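Open studio visit: Boateng, Estden

Boateng is a product design firm of 166 people, and once a year, in December, it opens its Estden office to anyone who registers. I went along with a colleague from our own office in Prisutcombe, mainly because we are about to move floors and wanted to see how a larger firm seats its teams.

The office takes up 2 levels of a former printing works near the rail yard. Visitors sign in downstairs, get a sticker and are sent up in groups. Our group went up at 10:30 and was finished a bit after noon.

The upper level is the working floor. Teams sit in bays of six to eight, and each bay mixes industrial designers, engineers, a researcher and someone from the client side of the business. Desks are on castors. Power comes down from the ceiling on coiled cables, so a bay can be rearranged without calling an electrician. Our guide said the bays change shape every few months and that the first layout, with everyone in long rows, lasted less than a year.

There are no private offices. Managers sit in the bays with everyone else and book a room when they need a door. The rooms fill up by nine most mornings, and several staff told us this was their main complaint. Noise was the other one. Felt panels have gone up along the window side, but it was still loud when we were there, and I noticed a lot of headphones.

Project work is kept on the walls. Each team gets a stretch of pinboard and is expected to keep it current, and there is a short stand-up in front of it at 9:15. We were asked not to photograph the boards.
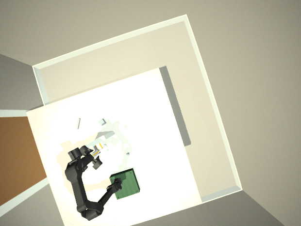
Robot arm with a green circuit board, computer rendering.

The lower level has the model shop, the materials library and the kitchen. The library holds 3228 samples, all catalogued in a system called Truserent, which staff also use to book rooms and log prototypes. You pull a drawer, scan the tag and the sample is signed out to your project. We tried it and it took a few seconds. Overdue samples are a problem all the same - there was a handwritten list of them taped to the end of the shelving.

The shop is small for a firm this size. Larger models are sent out, and the guide put the usual wait at a week.

Questions were taken in the kitchen over coffee. Someone asked what the ceiling power had cost and did not get a figure. I asked how new people find their way around when the desks keep moving, and was told each bay has a number hung above it that stays put.

Registration for next year opens in September through the firm's website. Parking is limited, and the bus from Estden station stops across the road.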